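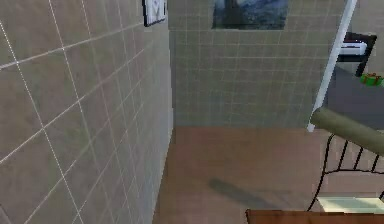 Hopkin 3 Demonstration Recorder

Print this page | E-mail this page

Filed under: Robot Learning > Simulation > Demonstration Capture

Hopkin 3 is a simulated room with a robot arm in it, a hand controller to drive the arm, and a recorder that writes down everything you did, including the parts you would have preferred it skipped. You sit at a desk, move the arm through a household job, press the green key when the job is done, and you have one more episode for your training set. Then you do it again. The product is built around the assumption that you will be doing it again a great many times.

Stindlow has been selling Hopkin since the days when it was a single gray table and a cube. The cube was very popular with reviewers. It was less popular with the policies trained on it, which went out into the world knowing a great deal about cubes. Version 3 comes with 200 furnished rooms, and we have tried to furnish them the way people do, meaning that the chair is between the arm and whatever you want.

What you get in the box

One hand controller with a wrist loop. One foot pedal. One USB cable of reasonable length. One license card with the code under a scratch-off panel (please use a coin; Rory Purves in shipping has seen what happens with a box cutter). A printed quick start of four pages, of which two are in use. The software is a download.

You supply the computer, the desk and the operator. A graphics card from the last few years is fine. We have had Hopkin going on worse, and it was like watching someone else's vacation slides.

The rooms

Rooms come as sets. Each has fixed architecture, meaning walls, floor and doorways, and then a list of furniture and small objects that can be shuffled between episodes. Tile walls are common, in two or three sizes of tile, because Diệp Tôn, who built most of the room library, believes that a policy should meet a tile wall early in life. There are wood tables, metal-framed chairs with cushions, and plain brown floors. There are pictures on the walls too. One of them is a swirling blue night landscape you will probably feel you have seen before.

The pictures have no function. We left them in on purpose. A camera on a real arm will spend much of its working life looking at things that have nothing to do with the task, and the learner may as well get used to it. If you disagree, untick Wall Art under Room Options, and the walls go bare. Diệp will be told, but only if you have usage reporting switched on.

Textures are on the soft side. Sharper ones are available as a separate download and will roughly halve your rendering speed. Most customers install them, admire them for an afternoon and go back.

Cameras

Every episode can be recorded from up to four viewpoints at once: overhead, wrist, and two you place yourself. The placeable ones go anywhere in the room, including inside a cabinet, where you will get a very consistent dataset.

New owners nearly always put a camera where the whole arm is nicely in view. Try to resist making all of them that way. In many real setups the camera sees one link of the arm coming in from the side, a piece of a chair, and a lot of wall. If that's what your robot will see, record that. The Shuffle Viewpoint option nudges the placeable cameras between episodes by an amount you set, and it will happily produce views in which very little seems to be going on. Keep those. They line up by timestamp with the other cameras and with the joint positions, so the learner still knows what the arm was up to.

Recording an episode

1. Pick a room and a task. The task line is free text, and it gets saved with the episode, so write something you could stand to read later. "Put the thing over there" is a real entry from our own archive and has not aged well.

2. Press the pedal once. Recording starts after a short tone.

3. Drive the arm. The controller maps to the gripper by default. Hold the side button to move the elbow out of the way of a chair back, which you will need to do sooner than you expect.

4. Green key for success, red key for failure. The gray key throws the episode away entirely. We moved it farther from the other two in this version after some correspondence.

5. Hopkin resets the room, reshuffles what you have allowed it to reshuffle, and waits for the pedal.

Failed episodes are kept in their own folder. Some training methods want them and some don't. Either way they make good viewing for new operators, who tend to start out believing they are the first person ever to knock a box off a ledge.

Review desk

The review desk is where version 3 earns its upgrade price, in our opinion, and it's our page. It plays back all cameras together with a strip underneath for joint motion and gripper state. You can trim the ends, split one long episode into several short ones, fix a task line, or mark a stretch as hesitation. There is a lot of hesitation. People stop to think, scratch an ear, answer a coworker. Left in, a learner will copy the pause faithfully, and you will own a robot that stops halfway to the table as if it had left the stove on.

Gwawr Gough wrote the pause finder, and it's cautious by design. It suggests and never cuts. Set the threshold low for fine work like insertion, where slow movement is part of the job.

From a customer

Musyoka Mutiso runs the data desk at Jukholm, a small outfit working on arms for shared kitchens. His group bought two seats in October and sent us these notes, which we print with permission and with one word removed:

"We collected 974 episodes on the first task before anyone looked at them properly. This was a mistake and it was ours. The review desk showed that our best operator always came in from the left, every time, very elegant, and the policy would not go right if you paid it. We turned on furniture shuffle and started putting the chair on the left. Our best operator complained for a week. The policy goes right now. I would like the reset to be quicker, and I would like the pedal to stop sliding on our floor."

The pedal now ships with a rubber mat. The reset is the same speed as before. Sioned Lougher is working on it and asks that people stop asking.

File formats

Episodes are stored as one folder each: video per camera, a table of joint positions and gripper commands, a room file, and a small text file with task line, operator initials and outcome. Everything can be opened without Hopkin. Export scripts for the usual training layouts are in the Tools folder, and they're short enough to edit if your layout isn't usual.

The room file is worth keeping even if you think you won't need it. With it you can replay the same motions under different lighting, or from a camera you wish you had thought of. Replays render overnight without an operator, and nobody has to be bought lunch.

Known limits

Cloth is poor. Cushions are treated as firm pads and will sit on their chairs looking correct until you pick one up, at which point you have a tile with a nice color. Liquids are absent. Doors open and close but don't slam. Shadows are accurate for the main ceiling light and a bit approximate for everything else.

Simulated episodes will not replace real ones. They'll get you a first policy that fails in interesting ways on the real arm, and that saves a good deal of time spent failing in boring ones. Plan to record a real set as well. The Olero bridge (sold separately) lets you use the same controller and pedal on a physical arm, with the same keys, so your operators won't have to relearn anything -- including, sadly, their habits.

Price and seats

Single seat: $800, with one year of updates. After that the software keeps working and simply stops improving, like the rest of us. Additional controllers are sold with or without pedal. Teaching labs should write to us for the classroom rate before ordering, as we can't apply it afterward without an amount of paperwork that has made Rory take up walking.

Owners of version 2 can upgrade by download. Your old episodes will open. Your old custom rooms will open too, but check the table heights, which were once measured from somewhere that was not the floor.

Orders placed now ship from stock. Page last revised December 2023.

Tags: teleoperation, demonstration data, imitation learning, simulated rooms, foot pedals

Print this page | E-mail this page

Contact Stindlow | Copyright Stindlow, all rights reserved | Back to top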